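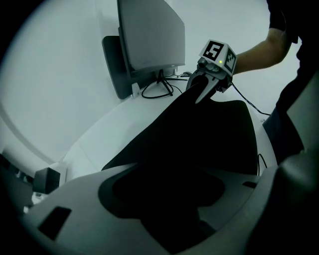
Local Government and Public Life
Unit 7 handout: How a city council candidate gets on the ballot

Read before the seminar. The examples use Gamunstead, the city we have been following since Unit 2. Its rules are close to those of many mid-sized cities, but don't assume your own city works the same way.

1. The offices

Gamunstead elects its council by ward. Each ward has one seat. The mayor is elected citywide on the same ballot. Both offices are nonpartisan, so no party label is printed next to a name. Parties still endorse, and most voters who follow local news know who has been endorsed by whom.

A candidate may file for mayor or for council, but may not file for both in the same cycle.

2. Who may run

A candidate must be a registered voter in the city and must have lived in the ward for the period set by the charter. Residency is the most common ground for a challenge. The usual evidence is a lease, a utility bill, a voter record or a tax record. Where these point to different addresses, the election board looks at where the person intends to live and what they have done about it. Owning a house in the ward does not settle the question if the owner sleeps somewhere else.

A past criminal conviction is treated differently from state to state. Some states restore the right to hold office when a sentence ends. Others require a separate application, and a few bar certain offenses permanently. The right to vote and the right to hold office are two separate questions. Students mix these up every year on the written assignment.

3. Petitions

A council candidate needs 107 valid signatures from registered voters in the ward. A candidate for mayor needs 400 from anywhere in the city.

Points to note:
- The person collecting signatures must witness each one.
- A voter may sign for only one candidate per seat. If a voter signs two petitions, the one filed first counts.
- The address must match the voter file. A missing apartment number is not fatal. A wrong street is.
- Printed names are accepted only where the voter's registration is also printed.

Candidates normally turn in far more signatures than the minimum. In the Plostley ward case (reading packet, second item), the candidate filed only a handful above the number needed and lost the place on the ballot after a challenge to a single sheet.

4. Challenges

Any voter in the ward may file a written objection. The objection has to name the line on the petition and say what is wrong with it. A general complaint that the petition "looks bad" is dismissed. The board holds a hearing, and either side may go to court afterward. Courts move fast on these cases because ballots have to be printed.

5. Money

A candidate opens a campaign account before raising or spending anything. Reports list each contribution, the name and address of the giver, and each payment made. The first report covers the period beginning in January of the election year. Personal loans to the campaign are allowed and must be reported as loans.

6. Write-in candidates

A person who misses the petition deadline can still run as a write-in. In Gamunstead a write-in must register in advance or the votes are not tallied by name. Compare Iverton, where no registration is needed and spelling disputes have gone to court.

For the seminar

Read the Plostley decision and the Quintela residency memo. Come ready to argue either side of the memo. Bring 3 written questions, at least one of them on section 4.

The written assignment is due June 19, 2023, at the start of class. Late papers lose a grade.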